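4. Hanging the wallpaper and the wall baskets

Right, so by now you've got your frame bolted together (section 3) and you've stood back and admired it, I hope! This is the bit I like best, when it stops looking like scaffolding and starts looking like somewhere you'd want to spend an afternoon. Put the kettle on first, though, as the paste needs to stand for 30 minutes.

What you'll need: the backing boards, your wallpaper, paste and a wide brush, a spirit level, a soft pencil, a sharp knife, and the bag of hooks and ties marked Skedthorpe. If your bag says Wunderlich instead, don't worry, those are the older hooks and they go on in just the same way (they're a bit stiffer, so mind your thumbs).

4.1 Papering the boards

1. Lay the boards flat and wipe them down. Any grit will show as a little pimple for ever more.

2. Mix the paste and leave it alone.

3. Cut each length of paper with 40 mm spare at the top and bottom. With a big pattern, hold the next length beside the first before you cut it, and slide it up or down until the leaves meet.

4. Brush the paste on from the middle outwards. Smooth the paper down with a dry cloth, again from the middle.

5. Trim once it's properly dry. I mean overnight. Mareike Eichhorn trimmed hers after lunch and tore a strip right off the corner, and she's far more patient than I am.

Note: do choose a bold paper if you fancy one. I was nervous of dark colours, but a deep brown ground hides scuffs wonderfully, and big white flowers with a few green leaves stop it feeling gloomy. I'd keep the floor pale and plain-ish to go with it, something with a light marbled look, so you can find a dropped screw.
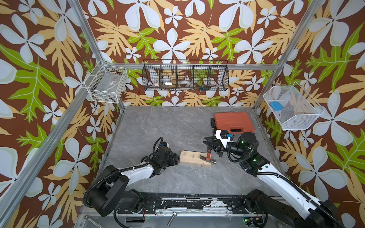 4.2 Putting up the baskets

1. Decide what's going in each basket before you fix anything. I've moved mine 3 times, all because I skipped this.

2. Hold the long divided basket against the back wall, just above the cross rail, and mark the hook positions in pencil. Check it with the level.

3. Fix the hooks, hang the basket, then give it a gentle tug downwards. It shouldn't budge.

4. Do the same with the two side baskets, one on each side wall, towards the back corners.

5. Fill the divided one first. Rolls of tape live very happily in it and you can see at a glance what you're running out of. Soft, light bits and bobs are better in a fine mesh, where they won't poke through.

Caution: don't hang anything over 2 kg in any basket. The hooks will hold, but the paper behind them will crease and you'll be cross.

Caution: keep blades out of open baskets altogether. Knives and scissors go in a toolbox with the lid shut, on the floor at the back where your feet and elbows won't find it.

4.3 If something's gone a bit wrong

Bubbles in the paper: prick them with a pin and press flat with the cloth. Most will have gone by morning.

Basket tips forward: the top hooks are too far apart. Move each one in a touch and try again.

Pattern doesn't meet at the corner: live with it, or do what Rüdiger Petersen does and start papering from the back wall, so that any mismatch ends up out at the front edges. I wish I'd known that before I did mine.

Spare hooks come from Zindness in Brolluvdale, who'll post them in small bags if you ask. Section 5 covers the lighting, and you'll want the baskets emptied again for that (sorry!).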